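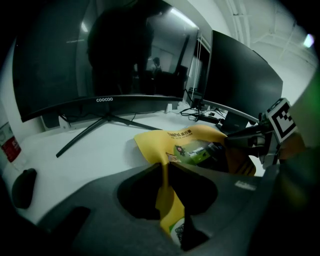

## Two curved monitors on one desk: stand legs, cable pile, reflected ceiling light

**Achilleas Manolakis**

I am rearranging a shared desk with two curved monitors and would like advice before I drill anything or buy arms.

Desk: white top, 774 mm deep, back edge against a white wall. A narrow pipe runs up the wall behind the right half, so the desk can't be moved any closer on that side. The desk was supplied by Mitsotakis-Vlachou, who fit out most of the offices in this building, and it has no grommet holes and no rear tray.

Left monitor: curved, on a thin black metal V-shaped stand. The legs splay over a lot of the desktop, and one of them comes forward to where I would like to put a keyboard. Right monitor: also curved, turned inward, on a rectangular base. That base takes up less useful space but there is always something in front of it.

Problems, in order of annoyance:

1. The cables lie loose on the desktop in the gap between the two monitors. There is a small power adapter in the middle of them. Every time I turn one of the screens the whole pile moves, and on two occasions the display cable has come out of the left one.
2. The left screen is glossy. When it is dark, or showing anything dark, I get the ceiling light strip, the doorway and whoever happens to be in the room. It is tiring with a terminal window open all day.
3. Desk space. The front is taken up by a big dark gray foam tray with a round hole in it, which I have been using to hold odds and ends. A yellow paper ThinkPad bag currently lives in the hole. I don't know whether the tray is worth keeping for a future move or should go out with the trash.
4. There is a fire extinguisher at the left end. I would like to know how much room to leave for it if I shift everything left.

I can spend a bit on hardware but would prefer not to put holes in the desktop, as it isn't mine. The overhead light is switched for the whole room and I can't change it. The mouse is used on the left by one person and on the right by another, so both ends need to be usable.

Specific points I would like answered: can the V stand be turned so that the legs go backward; does a curved screen help or hurt with a ceiling reflection; and is it worth going to a clamp arm for only one of the two monitors?

---

**Clevlow**

Taking these in the order that saves you the most rework. Fix the screen positions first, the reflections second and the cables last. If you do the cables first you will do them again.

*Stand.* Do not reverse the V. The splay is there to resist tipping forward, and the center of mass of a curved panel sits further forward than that of a flat one, as the ends of the screen project toward you. With the legs pointing at the wall the forward margin is small, and a push at the top edge would be enough to bring it over. Check the manual for the stand before changing anything about how it goes together.

What you can do is move the whole stand back. Measure from the wall to the tip of the forward leg, then from the wall to the rearmost part of the stand or panel. On a desk 774 mm deep, if the leg tip ends up no more than 39 cm from the wall, you have enough in front for a full keyboard and a wrist rest. If it won't go back that far, place the keyboard so that the leg falls to one side of it. A thin leg is easy to straddle with a low shelf or riser, provided the riser feet stand on the desktop and not on the leg.

*Angle.* For two curved monitors side by side, the inner edges should meet or nearly meet, and each screen should be square to your head when you turn to it. Sit down, look straight ahead at the join, and have someone swing the outer edges in until both outer corners look equally far away. I check it with a piece of string: hold one end at the bridge of the nose and bring the other to the outer edge of each screen in turn. The two lengths should match to within 20 mm. Any closer than that is wasted effort, as you will move the chair more than that in a morning.

You say you have a gap between them with cables in it. Closing the gap is what forces the cables off the desktop, so do it even if you are used to the present arrangement.

*Reflection.* A concave screen behaves as a weak concave mirror. It does not make the reflection brighter in any way you would notice, but it does change which parts of the room you see, and usually a point light high up is stretched or pulled toward the center. It can work for you. With a flat panel the geometry is the same over its whole width, whereas with a curved one a small rotation can send the light strip off the sides where you don't look. Procedure:

- Turn the monitor off and sit in your normal position.
- Tilt the top of the screen toward you in small steps. For a ceiling light the reflection moves up and, with enough tilt, leaves over the top edge.
- If the stand has no tilt adjustment, lower the panel if it has height adjustment, or lower your chair if it doesn't. Do not wedge the legs.
- When the ceiling is gone, rotate left or right until the doorway goes as well. You will probably not lose both completely.

Then turn the monitor on and set the terminal to a light background. I realize some people dislike this. A glossy panel showing black is a mirror whatever its position, and raising the average picture level does more than any film. I would not put an anti-glare film on a curved panel. I have tried it on one and the ends lifted within a month.

*Cables.* Once the screens are fixed:

Unplug everything and lay it out on the floor. Sort by what it connects to and discard anything with no device at the other end. In my experience a pile of this sort has at least one such cable. Fix the power adapter to the underside of the desktop with hook-and-loop tape, label side facing down so it can be read, and leave air around it. Do not enclose it in a box with other adapters. Screw-in trays are ruled out by your no-holes condition, so use a clamp tray on the rear edge. The Sostell clamp tray is the one we use here. It is 647 mm long, needs a small gap between the desk and the wall for the clamp jaws, and grips without marking if you leave the pads on. Your pipe may be an advantage, as it already keeps the right side off the wall. Pull the left side forward to match and you have the space.

Run power down one side and display cables down the other. Leave a service loop behind each monitor long enough that the screen can turn through its full range without pulling. A display cable that comes out when the screen is moved is too short or is tied too close to the socket. Tie it at the stand column, with the loop between the tie and the socket.

*Arm.* One arm is reasonable. Put it on the V-stand monitor and leave the rectangular base as it is. Confirm first that the panel has a standard mounting pattern on the back. Many screens on two-legged stands do, but the holes may be recessed and need spacers. Choose an arm rated for the weight of the panel without its stand, and with some margin for the curve, for the same reason as above: the load is carried further forward.

---

**conholm_desk_2**

i had the v legs thing and just put the keyboard over the leg, you stop noticing. throw the foam away. if you move, wrap the screen in a blanket

---

**Mara at Sostell Forum**

I disagree with the post above on the foam, and I have one correction to Clevlow.

Keep the foam if it belongs to one of the monitors. Find out before deciding. Take the panel dimensions from the manual and check whether the outline of the tray makes sense for that panel, or for its base. Foam molded for a curved screen is difficult to replace, and a blanket puts pressure on the center of the panel when it is laid face down, with the two ends carrying the rest. If the tray doesn't correspond to anything you own, it is only foam and can go. In either case it shouldn't stay on the desk. A tray with a raised rim occupies much more surface than what it holds, and the things in it get dropped through the hole and forgotten. Fold the paper bag flat and put it in a drawer, or recycle it. For the odds and ends a shallow drawer insert is better.

If you store the foam, keep it flat, out of direct sun and with nothing heavy on it. Write on masking tape which monitor it is for. Ours had no marking we could make sense of and we kept the wrong half for two years.

The correction is on the arm. A clamp arm on a back edge against the wall needs room for the elbow, which swings out behind the desk when the screen is pushed back. Clevlow's gap for the tray jaws will not be enough for it. Either the desk comes forward by the depth of the folded elbow or the arm is mounted at the end of the desk, where it would be in the way of your left-handed mouse user. I would try moving the stand back for a week before buying anything. Also check that the arm clamp and the tray clamps don't want the same piece of edge.

On the extinguisher: leave it where it can be seen and lifted with one hand from the walkway side. Do not slide a monitor in front of it or run cables around its foot. Ask whoever manages the building whether it is in its assigned spot. If it should be on a bracket, they will want to fit that themselves, and you will get the left end of the desk back for the mouse.

---

**Achilleas Manolakis**

Thank you. I will leave the legs facing forward and move the left stand back first. I hadn't considered the elbow, and with the pipe I can't see an arm fitting on the right in any case, so the arm is on hold.

Tilting is limited on the left monitor but there is some movement. With the top brought toward me the light strip goes up to the last few centimeters of the screen, which I can accept. The doorway is still there. I have changed the terminal to dark text on light gray.

One follow-up for Clevlow: does the clamp tray need a flat underside right up to the edge? My desktop has a steel rail set in from the back and I haven't measured how far.

---

**Clevlow**

Yes, the jaw needs bare desktop. Measure from the back edge to the rail at both ends and compare it with the jaw depth on the instruction sheet. If the rail is in the way, use adhesive cable clips along the front face of the rail and tape the adapter next to them. Degrease the steel first.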